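How to record room tone and use it in your edit

If you've ever cut two lines of dialogue together and heard a horrid little hole between them, you already know why I love room tone. It's the sound of a place when everyone in it shuts up, and once you've got a clean stretch of it you can patch almost anything! I learned this the hard way on Brornance, our short set in a kitchen in Jilbridge, where I came home with lovely performances and eleven seconds of usable quiet.

What you need

A recorder, the same microphone you used for the dialogue, closed headphones and a phone with a timer. A notebook helps too. Nothing has to be expensive - my recorder has been dropped more often than I'd like to admit and it still does a grand job.

Step 1: Leave everything where it is

Record the tone straight after the last take of a set-up, before anyone moves a light or opens a window. Keep the cast and crew in the room as well, as bodies and coats soak up sound and the room changes when they leave. Don't touch the gain. If you had the mic on a boom pointing down at the table, keep it there.

Step 2: Ask for quiet and mean it

Say out loud, "Room tone, 60 seconds, nobody move," and start recording before you say it so the label is on the file. Driss Kabbaj, who directed Brornance, used to count down on his fingers, and I've pinched that from him because people really do hold still for it. Phones off, fridge as it was during the take, and snacks down. Crisps are the enemy! A paper bag is nearly as bad, even when someone is being ever so careful with it.

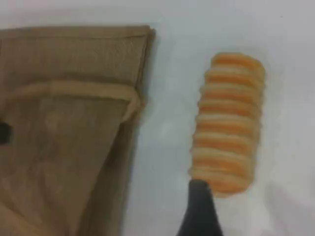
Step 3: Listen back on the spot

Put the headphones on and play the whole minute. You want at least 30 seconds in a row with no coughs, creaks or passing lorries. If you haven't got it, go again straight away. Write the file number next to the scene (ours for the kitchen was 1613) and you'll thank yourself in the edit.

Step 4: Lay it under the scene

Put your dialogue on one track and the tone on the track below. Wherever you've cut out a breath or a director's "lovely, keep going", slide in a piece of tone and add a short crossfade at each end. I start with five frames and make it longer if I can still hear the join.

Step 5: Hide the loop

Short tone can be looped, but the ear is terribly good at spotting a repeat. Take out any clicks first, then overlap the copies and start each one from a different point. Rhonda Zacharias, who mixed our second film, Tultoditz, likes to shut her eyes and play the scene at a silly volume. Try it - any join you've missed will jump straight out at you, and you can pull the level back down once they're all gone.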